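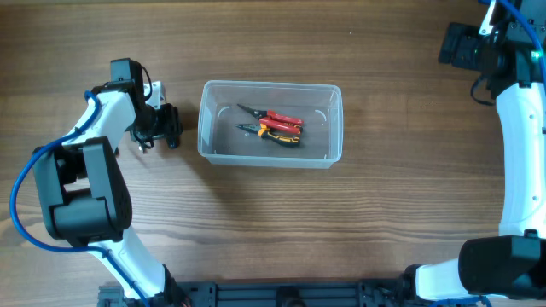

有读者在上一篇底下留言：花这个钱买一台一天能差出半个钟头的钟，连分针都没有，还得自己锉齿，您图什么呀？我看完先笑了，笑完又觉得问得挺在理，这篇就从这儿说起吧。

先交代一下评的是什么。Quinlan出的Drurndale，一套要自己装的机轴擒纵钟套件，木头架子、黄铜轮子、重锤驱动，只有一根时针，没有摆，上头横着一根会来回晃的杆子（英文叫foliot，中文有叫原始平衡摆杆的，有叫横杆的，我就叫横杆了）。照着中世纪晚期那种挂墙铁钟的路子缩小的，样子没照搬哪一台，算是把那一类钟的通用结构抽出来给你装一遍。我断断续续装了9个晚上，装完又挂在书房里跑到现在，从入冬跑到三月，该出的毛病都出过了，觉得可以说说了。

为什么是这种钟呢。喜欢老机械的朋友多半绕不开擒纵这件事。重锤往下掉谁都会，石头也会，难的是让它一点一点地掉，掉得匀。欧洲那边大概十三世纪末开始有了这种纯机械的办法：一个王冠一样的轮子，齿朝着一边立着，前面竖一根轴，轴上一高一低两片小铁片，角度错开。冠轮的齿先推上面那片，竖轴带着横杆转过去，上面那片让开了，下面那片又挡进来，把轮子顶住，还要往回推一点点，然后再被推开。咔，嗒，咔，嗒。书上画的图我看过好多回，每回都觉得自己懂了，合上书让我讲给别人听，讲到下面那片怎么挡进来就开始打结。装完这台以后我再也没打过结。光这一条，对我来说就值回一半票价！

开箱。箱子比我想的沉，重锤是实心的，单独裹了一层厚纸垫在最底下，这个处理得好，我以前买过别家的套件，锤子在箱子里滚，把刻度盘砸出个坑。木件是已经开好榫的，边上打磨过，不扎手。黄铜轮片切得干净，不过齿形是“半成品”，留了一点点余量让你自己锉。说明书里对这一点讲得很坦白，大意是机器切到最后反而容易把冠轮齿尖切薄，不如留给人慢慢修。我一开始觉得这是偷懒，锉完以后改了主意，后面会说。

说明书得单独夸一段，也得单独骂一段。

夸的是图。每一步都有分解图，轴往哪边插、垫圈垫在哪面，都画得明明白白，还用粗线细线区分了这一步的件和上一步已经装好的件。开头还有3页讲历史，写得比好多科普书老实，没说谁“发明”了机械钟（这事到今天也没有一个说得死的名字），只说修道院和城里的钟楼留下来的账目里，从什么时候起修钟的花销和铁匠的名目变得不一样了，从这里去推。它还顺手提了一句中国北宋那座水力驱动的大仪象台，说那是另一套控制方法，靠水斗一斗一斗装满了才放行，跟机轴擒纵是两条路，彼此有没有影响目前讲不清。写成这样我是服气的，很多套件的说明书写到历史就开始放烟花。

骂的是中文翻译。“竖轴”和“立柱”在前半本里混着用，我有一步就这么把轴套装到柱子上去了，还纳闷怎么这么紧。“回退”翻成了“后悔”，您没看错，说明书里写着“冠轮会有轻微的后悔，这是正常的”。我第一遍读到这儿停下来想了好久，它后悔什么呢。（后来家里人拿这句打趣了我一整个冬天。）建议装的时候把英文那本也摊在旁边，术语以英文为准。

下面说装。

前面几个晚上没什么可讲，搭架子、上横梁、试轴孔。轴孔是铜套压在木头里的，我这套有一个铜套压歪了，轴插进去能转，但转到某个角度会发涩。这种事在重锤钟上特别要命，因为它整条传动链上的力气本来就不富裕，一处发涩，传到冠轮那儿就剩不下什么了，横杆晃几下就停。我把那个铜套敲出来重新压了一次，压之前在孔里衬了一小圈薄纸，之后就顺了。要是您也打算买，上架子之前每根轴都单独用手指头捻一捻，捻的时候把架子侧过来、倒过来各试一遍，别像我似的全装好了才发现，又拆一回。

锉齿是正戏。冠轮的齿是斜的，一面直一面坡，工作的是直的那一面。要锉的就是齿尖那一丁点。套件里附了一把小锉，能用，齿偏粗，我中途换成自己手头更细的了。诀窍是一次只碰一下，锉完一圈再回头，千万别盯着一个齿修到满意再去修下一个，那样修到最后一个的时候您会发现它跟第一个差得老远。说明书让你拿一块平玻璃，把冠轮扣上去看漏不漏光，这招好使，哪个齿矮一眼就瞧见了。麻烦在于矮了的齿长不回来，只能让别的都迁就它。我就有一个齿下手重了，其他所有的齿陪着它又瘦了一圈，那天晚上我心情很差，早早睡了。

不过也是锉这一回，我才明白冠轮为什么一定得是奇数个齿。上面那片铁片和下面那片铁片在轮子正对着的两边，一边齿正顶着的时候，另一边得恰好是个空当，偶数齿的话两边同时是齿，直接卡死。书上这句话我读过，划过线，没往心里去。手里拿着轮子在灯底下转过来转过去的时候，它就自己进来了。所以前面说我改了主意，这个“半成品”留得有道理。当然，要是您讨厌锉东西，它另有一个版本是齿已经修好的，贵一些，我没试过，不评价。

装竖轴和两个铁片，最磨人。铁片之间的夹角出厂已经焊好了，你能调的是它们伸进冠轮的深浅。深了，打得狠，声音大，回退也厉害，整个架子跟着抖；浅了，有时候会漏过去，哗啦一下，重锤一口气掉到底，轮子转得跟电扇似的。我漏过好几回，第一回吓得把茶都打翻了。垫片一片一片地加减，加到某一片的时候声音忽然变了，从“哐哐”变成很干脆的“嗒”，那一刻我是真的高兴，在屋里来回走了两趟。

横杆挂在竖轴顶上，竖轴的分量靠一根细线吊着，这样底下的轴尖不至于压得太死。原配的线不行，这是我对这套东西意见最大的地方。是棉线，会随着天气松紧，潮的时候短一点，干的时候长一点，竖轴就跟着上下窜，两个铁片的深浅又变了，前面调的全白调。我忍了一阵子，换成了Skulleline的编织线，细，不怎么吃潮气，一卷58块，够用到我孙子辈（我还没有孙子）。换完当天就稳了。Quinlan要是看得见这篇，求求你们下一批直接配根像样的线吧，这点成本摊进去我想大伙儿都愿意出的。

上钟的绳子倒还好，麻的，稍微掉毛，我给它捋了点蜂蜡，掉得少了，在绳轮上也咬得住。蜡别捋多，多了打滑。

然后是走时。来，回答开头那个问题。

是的，它不准。一天差出去半个钟头这种事，刚装好那阵子是家常便饭。横杆没有自己固有的节奏，摆有，横杆没有，它晃得快还是慢，全看冠轮推它的力气有多大，还有它自己两头的分量离轴多远。所以绳子新打了蜡，它变快；轴上落了灰，它变慢；家里来客人把门一摔，它打个磕绊。十七世纪有了摆钟以后，好多老钟都被人把横杆拆了改装上摆，一改就再也回不去，如今还带着原来那根横杆的老钟反倒稀罕，道理就在这儿。一个东西被淘汰得这么彻底，您总归会好奇它从前是怎么让人将就用了好几百年的吧？反正我好奇。

调快慢的办法特别直观，横杆两头各开了一排小缺口，挂着小坠子，往外挪就慢，往里挪就快。两边要一起挪。我头一回只挪了一边，它晃起来像个瘸子。说明书建议先让它空走4000下再开始调，说是让铜套和轴尖互相磨合，我照做了，没有一下一下数，就是让它走着，我去做饭。磨合完确实跟刚装好时不一样，声音轻了，幅度也开了一些。

调到现在，天气稳当的时候，早上对好，到晚饭那会儿差得不多，一根时针的钟，针尖在两个刻度中间哪儿，本来也看不了那么细。我慢慢也习惯了看它的办法：快三点了，过了三点一截了，离吃饭还早。跟看手机上的时间是两种脾气。书房里原来那只石英钟我没摘，留着给它对时，两只钟挂在一面墙上，一个笃定得很，一个每天都要商量商量。

声音问题得提醒一下。响。比我想象的响得多，而且节奏有一点点不匀，“咔”和“嗒”之间的间隔不完全一样，我耳朵对这个敏感，头几天写东西老走神。后来在墙和背板之间垫了一层毡子，好多了。放卧室我是不建议的，我试着在卧室挂过一夜，半夜爬起来把锤子托住，让它停了。

重锤要有落差，所以它得挂高，而且每天要拉一次绳子。我挂的位置低了，一天拉早晚两回，忘了就停。出门几天回来，针停在某个莫名其妙的时刻，也挺有意思，像是家里有谁在那个钟点打了个盹。

跟Jokora那一套比比吧，我知道肯定会有人问。Jokora的同类套件我前年装过，全木头，激光切的，一个周末就能弄完，便宜，当小摆设很好看，也真的会晃。但它的冠轮是两层木片叠出来的，齿尖用不了多久就起毛，铁片也换成了木片，打上去是闷的，走不长。它的好处在于给孩子装、给没摸过工具的人装都行，装完就能看见那个来回推挡的动作，原理一样讲得明白。我那套后来送出去了，听说还摆着，没再走过。Drurndale则是奔着让你真拿它当钟使去的，代价就是前面那一大堆锉啊垫啊。两个东西的心思不一样，您先想想自己想要哪种，钱的差别放在后头考虑。

再零碎说几条。

刻度盘有涂漆的和素面的可选，我选了素面想自己画，到现在还是素面，只用铅笔点了几个点。

架子的木头没上漆，摸多了会有手印，我擦了一遍木蜡油，颜色深了一号，比原来耐看。擦的时候躲开铜套，油渗进去以后粘灰。

铁片那里要不要上油，各家吵得厉害。说明书说给一丁点。我上过，也擦干净过，上油时安静，擦干净以后走得更久不用管，现在是擦干净的状态。轴尖倒是要上的，用牙签蘸，别直接拿油壶对着滴。

备件可以单买，我那个锉瘦了的冠轮一直想换个新的再锉一回，客服回信挺快，就是运费收得不客气。后来没换，瘦是瘦，跑得也还行。

包装里有一张多余的图纸，画的是怎么加一套报时的锤子和铃，没有附零件，底下写着“将来也许”。我把它贴在墙上了。要是真出了，我多半还得掏钱，到时候再来这儿写。

扣分的地方归拢一下：翻译乱，吊线差，有个铜套是歪的，附的锉刀粗。值得的地方前面都讲了，我就不再念叨了。问我推不推荐的话，手上有点耐性、家里有面高墙、同住的人不嫌吵，三样都占的可以买；只是想看看机轴擒纵长什么样的，Jokora那套够了，或者找家有老塔钟的博物馆，站在跟前等它走几下，比我在这儿说半天都强。

至于那位留言的读者，您要是还有兴趣，下回我把调横杆坠子那段时间记的本子整理一下贴出来，字迹潦草，有几页沾了茶，我得先认一认自己写的是什么。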